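Cleaning a bidet seat in a small bathroom without harming the electronics

Posted in: Household Care, Postunville Community Help

Asked by R. Postunville

I manage the upkeep of a furnished rental unit in which the bathroom has an electronic bidet seat with a control panel attached to one side. The previous cleaning instructions were written for an ordinary toilet and call for a full bucket of water over the floor and fixtures. I do not consider this suitable for a seat that is plugged into the wall. I would be grateful for a safe routine, including the underside of the seat ring, where residue collects near the pads. The shower enclosure stands next to the toilet, so the whole room is usually cleaned in one visit.

Eftychia Balaskas
Replied in September

The bucket method should be withdrawn. I maintain the cleaning guidance for the Mudley residence, where the bathrooms are compact and fitted in a similar way, and the following order of work has served us well.

Begin with the power. Switch the seat off at its panel, then remove the plug with dry hands. The outlet in a room of this type may be quite close to the seat, and spray should be kept away from it at all times.
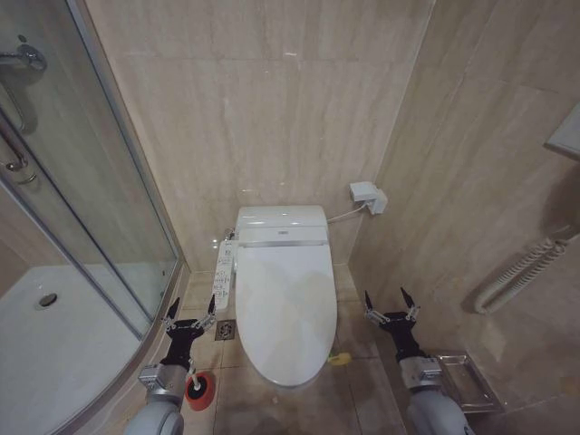 Photo: Mudley residence, bathroom care guide

Wipe the control housing at the back and the side panel with a soft cloth that has been dampened and wrung out well. Do not spray the buttons directly. Dish soap diluted in water is sufficient; we use 4 drops in 400 ml. Scouring powder, paint thinner and undiluted bleach should not be used on the plastic, as they dull the surface and may cause fine cracks around the hinge.

Proceed to the lid, top side first, and then raise it. The ring should be cleaned on both faces. Pass the cloth around each bumper pad separately and finish with a dry one.

Some households attach a short fabric strap to the ring so that it may be lifted without touching the plastic. This is a sensible measure, provided that the strap is taken off and washed regularly.

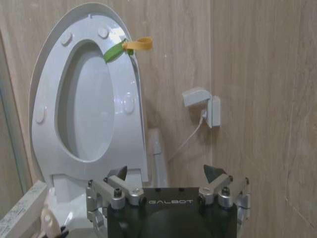 A cloth strap holds moisture against the rim, and for that reason we keep two in rotation and replace them when the fabric begins to fray. Mild laundry detergent is adequate. The strap should be fully dry before it is put back.

The bowl may be cleaned with a brush and an ordinary toilet cleaner. Leave the lid and ring up until the bowl has been rinsed – vapor from the cleaner can affect the seat if it is closed too early. The floor is left for last. Mop toward the floor drain, lift the grate if it comes away freely, and remove any hair. Restore power only when the plug, the outlet and your hands are dry.

The complete routine takes us 19 minutes, or nearly so, excluding the shower glass.

Brokito

I agree with the above. Please also consult the manual for your seat, as many models have a nozzle cleaning function that must be run before the power is disconnected. On some seats the whole unit slides off the bowl when a release button is pressed. That makes it much easier to reach the strip behind the hinge, although the water supply must be closed first if the hose is to be detached.

For the shower glass, a squeegee after each use will do more than any product.

Chambi

Vinegar. Works on everything in my bathroom.

Eftychia Balaskas
Further reply

With respect to the previous contribution, vinegar should be used with care. It is useful for scale on shower glass, but it should be rinsed off metal fittings promptly and kept away from natural stone. Where it is uncertain whether a wall is ceramic or stone, a neutral cleaner is the safer choice. It should never be mixed with bleach or used directly after it.

This page has been viewed 2,406 times. Replies are open to registered members.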